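Hand-Held Gripper Recording: Revised Practice for Cloth Tasks

Last updated: June

The Skisville site has revised its practice note for demonstrations recorded with hand-held grippers. The revision covers soft items on tabletops and replaces section 5 of the previous note. It applies to all operators, including those on loan from Vetport, and to any recording submitted to the Workus archive.

The main change concerns acceptance. In a check of 947 cloth recordings, reviewers returned 22 percent. Most returns came from two faults: the fingers were already closed on the cloth at the first sample, or the operator changed grip on the handle partway through. Both faults are hard to repair afterward and the recording has to be made again.

Operators should now observe the following.

Start with the fingers open and clear of the cloth. Hold still for two seconds before moving.

Keep the markers on the gripper body uncovered. Sleeves are to be rolled or clipped above the wrist.

Approach at a steady speed. Do not tap the tabletop to find the height.

Other objects may stay on the table. A fixed background is no longer required, but items must not be moved between the start and end of a recording. If one is knocked, stop and mark the recording void.

Co-workers may remain seated nearby, provided they stay out of reach of the work area and have signed the site consent form. Anyone who has not signed must be out of view before recording starts.

Inspect the finger pads after every 17 recordings. Replace both pads if the ribbing on either one is worn smooth. Mixed pads give uneven grip and are not accepted.

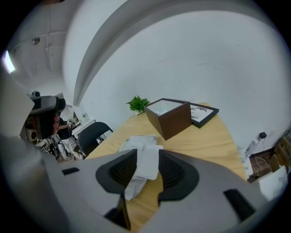

Hand-held gripper over a cloth on a wooden table, fingers apart.

The limit on session length is unchanged. Wrist strain reports go to the shift lead on the same form as before.

Nandini Chowdary maintains the note and will take comments through the end of the quarter. A separate section on folded items is in draft. Until it is issued, folded items are to be recorded under the rules above, with the word "folded" entered in the task field.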